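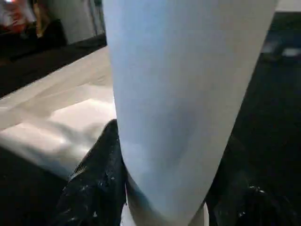 设备角:二号抓取台的指套更换与零点校准

Plovar 二号抓取台上周停了一天半,主要做了三件事:换夹爪指套、重做夹爪零点、清理腕部相机。现在已经恢复排班。下面把过程和改动写清楚,用这台设备的同事请看完再上机。

起因是 Covadonga Marín 在跑薄壁件的时候,发现同一个程序早上能夹住,下午就往下滑。她先怀疑是气温,后来把夹持力的记录调出来,发现设定值没动,电机电流却一路偏低。Ignacio Cifuentes 拆下指套看,内侧磨得一边厚一边薄,右指比左指严重。上一次换指套是七月,之后没有登记过检查,这一条我们以后补上。

拆装步骤和手册基本一致,有两处要注意。第一,指套根部的两颗螺钉长度不同,短的在内侧。装反了也能拧到底,但长螺钉会顶到力传感器的外壳,空载读数会飘。第二,旧胶要刮干净再上新指套,用塑料刮片,别用刀片。酒精擦过之后晾几分钟,手不要再碰贴合面。

换完必须重做零点。流程改成了这样:

先让夹爪全开,断开工件程序,在控制柜上选“手动”。
低速合拢到两指刚好接触,读取位置值,写入零点。
再开合 30 次,重新读一遍。前后差值超过 2 个脉冲就重来。
最后用标准块测夹持力,测 6 个点,结果填在柜门内侧的表上。

以前只要求开合几次“看着没问题”就行,这次 Zerrin Yazıcı 坚持改成固定次数。新指套刚装上时确实有一点压缩量,我们第一遍做下来差值就超了,第二遍才稳住。

薄壁件的夹持参数也一并调了。原来的程序是一步合到位,对圆柱形、上宽下窄的东西不太友好,容易夹出凹痕,力小了又往下走。现在分两段:先快速靠近,碰到之后转慢速,再按设定力收紧。抓取点也往下移了一些,指端不再顶着杯口附近。程序名没有变,版本号加了一位,调用旧版本的脚本会报错,请自己改一下。Halim 那边的几个脚本已经由 Ignacio 改好。

腕部相机这次只做了清洁。镜头外面有一层细灰,画面发雾,用气吹和镜头纸处理过。支架没有动,所以手眼标定没有重做。Aurelio Goicoechea 抽查了几个标定点,偏差在允许范围内。如果谁碰过支架,哪怕只是拧紧一颗螺钉,都要通知他重新标定。

线缆也顺便理了。第五轴到腕部那一段原来扎得太紧,转到极限位置时会拉到插头,现在留了余量,换成了魔术贴扎带。请不要再换回尼龙扎带。

还没解决的有两项。一是右指在低速合拢时偶尔有一声轻响,导轨加过油,响声少了,没有完全消失。Stitotmont 的售后看了录音,建议先观察,下次保养时拆开检查。二是备用指套只剩一副,已经下单,到货前请不要拿二号台的备件去给别的台子用。

保养周期从这次起改为每运行 500 小时检查一次指套,不管表面看着怎样都要拆下来量厚度。厚度记录和零点记录放在同一张表里,由当班的人签字。第一次检查归 Agustina Garrido 负责。

另外,周五下午的时段暂时空出来给 Flilley 项目补跑数据,原来预约的人请到排班表上重新选时间。二号台有问题直接找 Ignacio,急停按过之后不要自己复位,先叫他过来看。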